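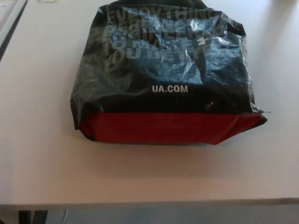

Nathalie Fortin wrote to me that a shopping bag has no business being in a folding dataset at all, because no two people agree on what a folded one looks like. She wanted me to stick to towels. I went ahead and did bags anyway, and she still reads these notes before I post them, so I guess we're fine!

Gukthorpe Bags, read me first

Last update: 07/01/2024

Hi! These are my pictures and notes on plastic shopping bags: crumpled ones, flat ones, stuffed ones, the kind that pile up in a kitchen drawer until the drawer won't shut. I started it because my own drawer wouldn't shut, and then it kind of grew.

What you get

There are 2,467 pictures in the download. Of those, 1,813 have labels I've checked myself. The rest are in a folder called unchecked and you should treat them that way. I'm working through them in the evenings and it's slow (glossy black plastic is the worst, the creases shine so much that you start seeing edges everywhere).

The labels

Each picture has one line in labels.csv, with these columns:

name — the picture's name, no spaces
state — flat, crumpled, folded, knotted or hanging
color — main color first, then any others, so a black bag with a red band is black/red
print — whatever words I could read, typed exactly as they show up
notes — me rambling

About the print column. If a slogan runs into a crease, I type the part I can read and put a question mark where it disappears. Please don't fill in the rest from memory, even if you know the slogan by heart! A store bag with EVERYTHING across the top stays EVERYTHING plus question marks until the letters are really readable. Web addresses go in the same column, after a semicolon. UA.COM is a nice easy one. Most aren't.

Crumpled or folded?

This is the fight Nathalie was talking about. My rule is that folded means somebody could stack another bag on top and it would stay put. Everything lumpier is crumpled. A bag lying on its side in a rough rectangle is still crumpled if the plastic is bunched up, and I've gone back and fixed a bunch of those from the first version.

Known problems

The Bruvulen folder has 20 duplicates that I haven't pulled out yet.
Clear bags are badly covered. I just don't own many.
"knotted" got used for two different things before March, tied handles and the whole bag twisted into a knot. I've split most of them — if you spot a leftover, tell me.

Using it

Go ahead, for whatever you like. Put the name Gukthorpe Bags somewhere people can find it, and if you fix any labels, send me the corrected lines and I'll merge them in with the next batch.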